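How Stage Lighting Works

A play needs light for a simple reason: the audience has to see the actors. Stage lighting also does other jobs. It tells the audience where to look, what time of day it is in the story, and when a scene has ended. This page explains the equipment and the people who use it.

Where the lights are

Most stage lights hang from metal pipes above the stage and above the audience. Each light is held on its pipe by a clamp. A second fastening, called a safety cable, loops around the pipe as well. If the clamp slips, the cable holds the light.

Lights that shine from the front make faces easy to see. Lights from the side show the shape of a body, so they are often used for dance. Lights from behind put a bright edge around an actor's hair and shoulders, and the actor stands out from the scenery.

If a face is lit from straight ahead only, it looks flat. For this reason many designers use two front lights for each part of the stage, one from the left and one from the right, each at an angle of about 45 degrees.

Two kinds of light

A spotlight makes a beam with an edge. Inside it are lenses, and moving them makes the edge sharp or soft. Four metal blades, called shutters, can be pushed into the beam to give it straight sides. This keeps light off the curtains.

A wash light makes a wide, soft beam with no clear edge. Several wash lights together can cover the whole stage in one color.

Color

Older stage lights have a lamp that gives off a warm white light. To change the color, a thin sheet of colored plastic called a gel is put in front. A blue gel lets blue light through and absorbs most of the rest. The absorbed light turns into heat, so gels fade and have to be replaced.

Newer lights use LEDs. An LED light often has small red, green and blue lamps inside it. Red and green together make yellow. All three together make something close to white. No gel is needed, and one light can change color many times during a play.

The light board

The lights are controlled from a desk called a light board, usually at the back of the theater. Each light is given a number, called a channel. The level of a channel goes from zero, where the light is off, to full.

When the levels for a moment in the play have been chosen, the board saves them. A saved set of levels is called a cue. Each cue also has a time. A sunset might take 88 seconds to fade, which is slow enough that many people do not notice it changing. A blackout takes zero seconds.

A short school play may have 47 cues. A long musical may have 184 or more. The numbers depend on the story and on the designer.

Who does what

The lighting designer reads the script, watches rehearsals and decides how each scene should look. Electricians hang the lights, plug them in and point them. Pointing the lights is called focusing, and it is done with one light on at a time.

During the show, the stage manager follows the script and gives instructions over a headset. First comes a warning: "Stand by, cue 12." Then comes the instruction: "Cue 12 - go." The board operator presses the button on the word "go" and at no other time. People wearing headsets avoid using that word in ordinary talk during a show.

Try it at home

You need two flashlights, a toy or a cup, and a dark room. Ask an adult before you start, and do not shine a light into anyone's eyes.

1. Put the toy on a table. Shine one flashlight from the front and look at the shadow behind it.
2. Move the flashlight to the side. One half of the toy is now dark.
3. Add the second flashlight on the other side. Compare the two halves.
4. Hold one flashlight behind the toy and above it. Look for the bright edge.
5. Hold a flashlight low, in front of the toy, pointing up. The shadows now go the opposite way from the ones made by the sun.

Write down which position you would use for a morning scene and which for a scene at midnight.

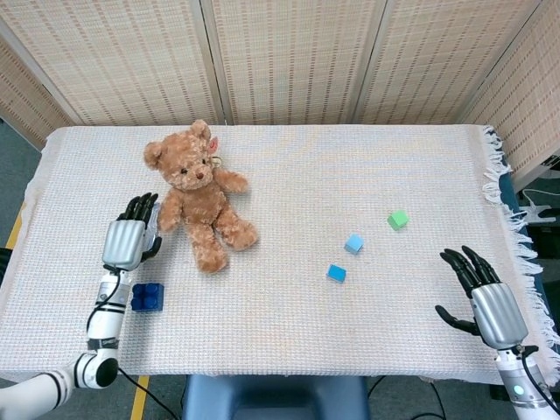
If you have a third flashlight, repeat step 3 and point the extra light at the wall behind the toy. A lit wall makes the space look deeper, and designers often give the background its own channels so that it can be changed without changing the light on the actors.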